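# The long way round to Grarurcombe

I came to Grarurcombe in January with a thermos, a bad map and the firm belief that I'd be home in time for tea.

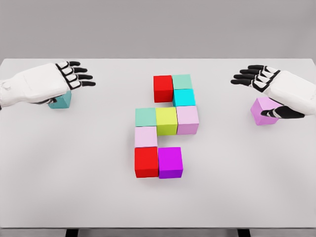 Mirjam Hofstetter reckoned I should have allowed a week, and that anyone who tries to see the old rail towns in a day deserves the headache they get. She was right, of course, and she was kind enough to put the kettle on while she told me so.

The line once ran from Dunmont up through Cifuentes and over the hill to Grarurcombe, with 12 stops along the way, and every one of them had a tearoom (or at the very least a hatch with an urn behind it). Only six are still pouring. I'd meant to visit the lot, but the scones at Cifuentes came out of the oven just as I was leaving, so naturally I sat down again — and there went the morning!

What I love about these places is how little they fuss. You get a pot, a jug of milk and a chair by the window, and sooner or later somebody leans across to ask where you've driven from. At Dunmont I heard all about the winter the creek came over the platform, and then I heard it again from the next table, with a good deal more water in it.

Mirjam's own favourite is the Kekutier Rooms, 80 steps up from the road, with a handrail for most of them. The jam is plum, the colour of old velvet, and she won't hear a word in favour of the apricot.

I bought two jars of each. The apricot is hidden under the passenger seat, and I'm going back for the other three towns once the hill road has been graded.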